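The Dish Is the Hard Part

Apr 30, 2018

Every few months a vendor announces that the household robot is close. The supporting evidence is usually a clip of an arm moving an object from one place to another. I have spent enough time around benches where this work is done to hold a narrower view. Machines can do parts of chores. They can't yet do chores, and the gap between the two is mostly made of soft things.

By a chore I mean a task with an end state that a person would accept without going back over it. A wiped counter is a chore. Moving a sponge across a counter is a motion. The distinction sounds fussy until you try to write an acceptance test for it, at which point it becomes most of the engineering.

Motion itself is in decent shape. A current arm will return to a taught point more accurately than any cook or stock clerk needs. On a shop floor, with rigid parts in known fixtures, that has been enough for decades. The stamping plant at Hosville, where I did my first automation work, had a transfer cell that placed up to 600 brackets an hour and needed very little attention. Each bracket was the same bracket. The fixture held it the same way. All of the intelligence in that cell had been spent on the tooling before the robot was switched on.

Cloth offers none of this. It has no fixed shape, so there is no model to match against. It hides its own edges. Where it folds, the camera sees one layer and the finger meets three. A planner can treat a bracket as a single position and orientation, while a rag has as many positions as it has creases. Most systems deal with this by giving up on the rag's shape altogether and controlling only the point where it is held.

That choice is reasonable, and it sets the limit on what can be done. When a gripper presses cloth into a shallow dish, the controller knows the finger position and perhaps the load on the joint. It knows little about which part of the cloth is touching the glass, or how hard. A person wiping a dish senses drag through several fingertips, refolds the cloth to find a clean face, and goes around the rim without thinking about it. Two rigid fingers press in one place. The rest of the cloth goes where it likes.

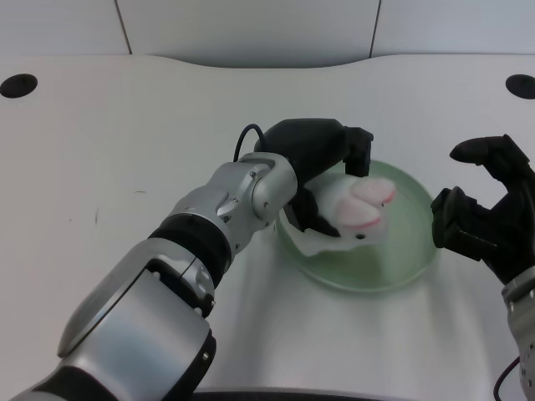

What the second hand is for

Two arms are now common on research benches, and the usual argument for them is that people have two. A better argument is that many chores involve holding one thing still while doing something to another. Wiping a light dish with one hand mostly pushes the dish around the table. A second hand on the rim solves the problem in principle.

In practice it doubles the planning load. The two arms share a workspace, so each becomes an obstacle to the other. The holding hand has to yield when the wiping hand pushes and resist when it slides, and those two demands differ by a small force that inexpensive joints measure poorly. I have watched the Stirkar software stack handle this acceptably with a steel tray and badly with a glass bowl on the same afternoon. The geometry was close to identical. The friction was different, and nothing in the system had a good estimate of it.

Many teams respond by leaving the second arm parked beside the work. I don't blame them for it. But a budget that pays for two arms and gets the output of one should be read carefully by whoever signs it.

Tidying is easier than cleaning

It helps to sort chores by how wrong the machine may be before anyone objects. Tidying is forgiving. A soft toy set on a plate, or in a bin, or on a shelf, can land at a range of angles and still count as put away. It compresses under the fingers, so a grasp that is slightly too wide or too tight still works, and if it is dropped it doesn't break. Plush is a deformable material like cloth, but it has enough stuffing to keep its general outline, and that outline is what the vision system needs.

This is why soft toys turn up so often on test benches, and why results obtained with them should be discounted a little. A machine that can place a plush rabbit has shown it can locate a pale shape against a pale surface, close on it and let go. Those are real skills. They don't carry over to a wine glass, a wet plate or a fitted sheet. 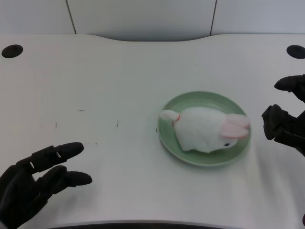 Counting the right failures

The trade reports success rates per attempt. At Rustberg we were once shown a figure of 85 percent for a pick-and-place routine, offered as proof that the product was nearly ready. Consider what that number does in a kitchen. If clearing a table takes a string of such picks, most tables will end with at least one object dropped, missed or left in a strange spot, and someone must come and look. Once a person has to come and look, most of the labor saving is gone.

The figure I would rather see is the length of unattended work between interventions, on objects the developers did not choose. Petek published something like this for its linen-sorting line in March, and the result was modest, but it was the most useful page I have read from a supplier this year. A laundry manager could take it and work out a staffing plan. No one can do that with a per-attempt rate from a clean white table.

I would also like the reset included. In most trials a technician returns the objects to their starting places, and that time is left out. In a home the reset is the chore.

Where I would spend the money

For a shop floor, I would buy automation today for rigid parts and for soft goods in bags or cartons, where the package supplies the shape the contents lack. I would wait on anything that requires wiping, folding or feeding cloth. For a household, I would wait on nearly all of it, apart from the single-purpose machines we already own. The dishwasher remains the best dish-cleaning robot available, and it got there by avoiding the cloth entirely.

The research should continue, and I would like more of it aimed at touch. Cameras have improved faster than fingers. A hand that could report slip and pressure across its whole surface, at a price a laundry could pay, would do more for wiping than another arm – and it would make the arms already on the bench considerably more useful.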